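Gallery — the table corner at Bowen

Hello and welcome to the gallery page! I've finally got round to putting something up here after promising it since June. If you've landed on this page from the main Cirkness site, this is the bit where I natter on about the flat, the furniture and the flowers, and you're very welcome to skip the nattering.

We call the flat Bowen because that was the name on the old letterbox when we moved in, and it stuck. It's small, the walls are white (and staying white, I've painted enough of them), and the one thing I was fussy about from the start was having a proper table against the wall. The one we ended up with came from Skovura, secondhand, for 182 pounds including delivery up the stairs. The same thing new was 400 and I couldn't tell the difference, so that was an easy decision!

Light wood was my choice. I'd grown up with dark heavy tables that showed every crumb and I wanted something that would look cheerful in winter, especially with the reddish-brown floor, which drinks up all the light going.
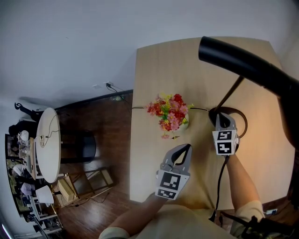 The flowers are artificial and I make no secret of it. I used to buy fresh ones and forget to change the water, and the smell by the end of the fortnight was something else. These are from Grikusia, all reds and pinks with little yellow ones dotted through, and I popped them in a white ceramic pot because anything patterned would have been a fight. A quick going-over with a soft brush now and then — a clean make-up brush is perfect — and they come up lovely.

The lamp took longer to settle on. I wanted one with a big black curved arm that I'd admired in a window for months, and I do love the shape of it against a plain wall. I looked at a brass one too, priced at 827, and put it straight back in my dreams where it belongs.

Cables are still my weak spot. The socket is on the wall just above the far edge of the table, handy for plugging things in and hopeless for keeping them tidy, so there's generally a black lead wandering along behind the flowers. I've got a packet of clips in the drawer and every intention of using them.

Next up is the shelf for the hallway, once I've decided on the brackets.

Page last updated 25/12/2024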